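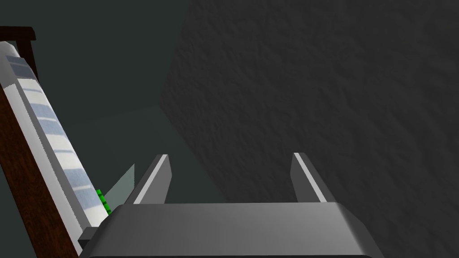
Set the Vakska moisture meter to Masonry before taking readings on rendered or plastered surfaces. The factory setting is Timber, and readings taken on masonry in that mode cannot be corrected afterward. On a rough, bumpy finish like the dark gray one shown, use the long pins; the flat pad needs full contact and reads low over a coarse texture.

### 4.2 Taking a wall reading

1. Hold **MODE** until *MAS* appears.
2. Brush loose grit from the test spot.
3. Press both pins in to the shoulder. Do not hammer.
4. Wait for the beep, then press **HOLD**.
5. Repeat at two more spots, 200 mm apart, and store the average with **SAVE**.

**Note:** The memory holds 389 readings. When it is full, the oldest reading is overwritten without warning.

**Caution:** Do not push the pins into a wall where live wiring may be present.

If the display shows *E74*, the pins are bent or missing. Fit a new pair (Imley part 3379) and repeat the check in section 4.1. Pins from the earlier Brano meter have a different thread and will damage the socket.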